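Subject: Re: [border-budget] Offset figures in the Skokano bill
Date: 10 December 2024

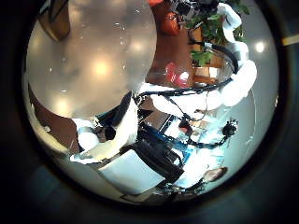
White panels and rounded shells, seen from close up.

Huia Sheehan wrote:

> I read the Skokano bill again last night and I still can't get the
> offsets to match the summary. The summary says the tax credit
> change pays for the whole barrier section. The text only requires
> a valid work number for new claims. Prior-year amended returns are
> left alone, unless I missed a cross-reference. Does anyone have the
> September draft? The Zacharopoulos amendment may have dropped
> a paragraph.

Huia,

I have the September draft open next to the current one. You did not miss a cross-reference. The paragraph on amended returns was section 5(c) and it is gone. The Zacharopoulos amendment struck all of 5(c) and put the reporting rule in its place. The summary was not updated.

Effect on the totals, using the sponsor's own table:

Barrier construction and roads: 1,221 million
Credit change, new claims only: roughly 400 million
Gap before any other offset: the rest

The housing benefit check in section 7 is supposed to cover part of that gap, but it has no start date. It takes effect when the agency issues a final rule, and the bill sets no deadline for the rule. I would score it at zero for the first year. The Wistia office scores it at full value from day one, and I do not see the basis for that in the text.

Two smaller points. The definition of "covered benefit" on page 13 refers to a list in an appendix, and the appendix is not in the posted file. Also, the Ondska memo that was sent to this list treats the barrier money as mandatory spending. The bill authorizes it and leaves the amount to the yearly spending bills. Those are different columns and should not be added together.

If you write to the sponsor's staff, ask about 5(c) first. I can send the two drafts marked up side by side, but the file is too large for the list, so reply to me off list if you want it.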